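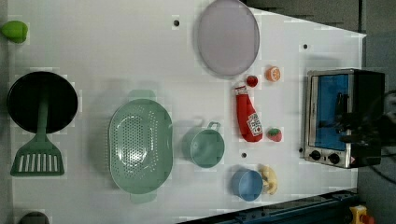
Broleo Support replied that the label sync was working as designed and asked me to clear my cache, so I'm starting this log over from the top and putting everything in one place, including the stuff I already sent in the chat window.

What I have: a small online shop, mostly play food and pretend kitchen sets, run out of a unit in Clulomcombe. Orders come in through the Broleo storefront and print on a Sharifi label printer next to the packing bench. It worked fine all through April. Then the plugin updated itself overnight and now every order with more than one item prints the first label and stops dead. No error on the printer. No error in the dashboard either, it just says "Sent" with a green tick (I have come to really dislike that tick).

What I've tried so far:

Cleared the cache. Twice. Also tried a different browser, then a different laptop. Same thing.

Reinstalled the printer driver. The test page prints beautifully, so the printer can clearly talk to the laptop when it feels like it.

Swapped the USB cable for the one off the scanner. No change, and then I couldn't scan anything until I swapped it back, so that was a fun half hour.

Printed the same order as a PDF and opened it up. All the labels are in the PDF! Order 577 has four labels in the file and one came out of the printer. So the storefront is making them fine and they get lost somewhere after that.

Update, Mon 12 May

Support came back and asked how big my catalog is. It's 700 listings, if you count every color as its own listing, and Broleo does. They said stores under 2000 shouldn't see any slowdown. I wrote back that it isn't slow, it's missing labels, and those are two different problems. They asked for the plugin log, so I turned on detailed logging and ran a batch.

This part might help somebody. In the log, every label after the first has the line "spool wait exceeded 36" and then nothing. I have no idea what 36 is. Seconds? It definitely isn't waiting that long, the thing gives up before I've peeled the first label off. Milliseconds maybe? I asked. Still waiting on that one.

Update, same day, after lunch

Found a setting! It's under Shipping, then Devices, then a tiny gear next to the printer name that I swear wasn't there before the update. There's a box called "Hold job until device confirms" and the update had switched it on. My printer is an older model and I'm guessing it doesn't send the confirmation the plugin is looking for, so everything behind the first label gets dumped. I unticked it, ran order 577 again and got all four labels, one after the other, right way up and everything. I may have cheered.

Then I did the backlog. More than 36 orders had been sitting there since the update (yes, same number as in the log, no, I don't think it means anything) and they all went through in one go except for one that jammed, and that was me loading the roll crooked.

Two things still open, so please don't close this ticket yet:

First, the box ticks itself again when I log out. I've tested it on both laptops. I can live with unticking it every morning but I will forget, I know I will, and then somebody's birthday present goes out without its customs label.

Second, the pick list now sorts by warehouse, and I only have the one. It used to sort by shelf. Everything for the Dudley stockroom shows up under a heading called "Default" even though we moved out of Dudley ages ago and I deleted that location myself. If there's a way to get the old sort order back, please just tell me which menu. I don't need a call, and I really don't need the link to the getting started guide again.

I've attached the log from before the setting change and the one from after it. The spool line is gone from the second one. Printer firmware is whatever it shipped with, I haven't touched it and I'd rather not unless you tell me I have to.

Status: waiting on Broleo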